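My house rules for simulated robots

I started writing these down after I lost a whole evening to a bad log file, and Isla Hoani told me to stop keeping them in my head. So they're a blog post now! Cusana (my hobby sim project) has 40 tasks in it, which is plenty of room to be sloppy.

Rule one is to write the pass condition before the first run. If I wait until I've watched a few, I start going soft on it.
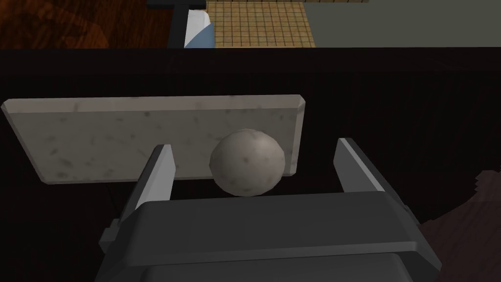
How many runs do I need before I trust a number? I go with 500 per task, all on the same settings, and if I change anything the count goes back to zero.

Rule two is about grip. Digby Ngata and I argued over this for most of October, and what we settled on is that a grasp only counts if it holds for 10 seconds. I wanted less. He was right, annoyingly.

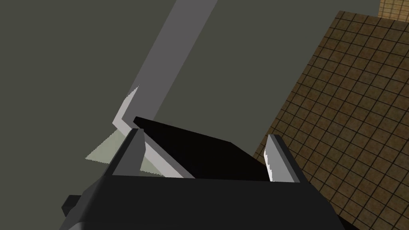

Gripper view, dark object between the fingers.

Rule three, keep the failures. All of them, with the settings saved right next to them. I've got around 3,000 runs on my drive and the ugly ones are what I open most (Renata Villalba has her own folder of favorites). Name the file after the task and the version, and please don't call anything "final". I have four of those and I couldn't tell you which is which. 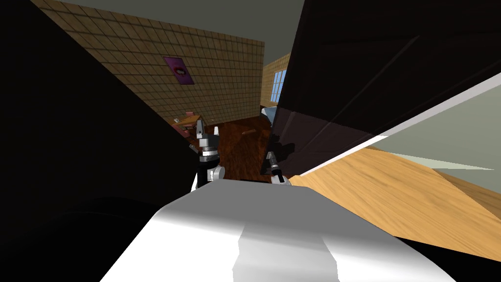 Before you share a run

Have someone else start it from your notes, on their own machine, without you talking them through it. Warrick Pearce does mine and he sends back very short emails. The last one said "step two is missing", so I'm off to fix step two.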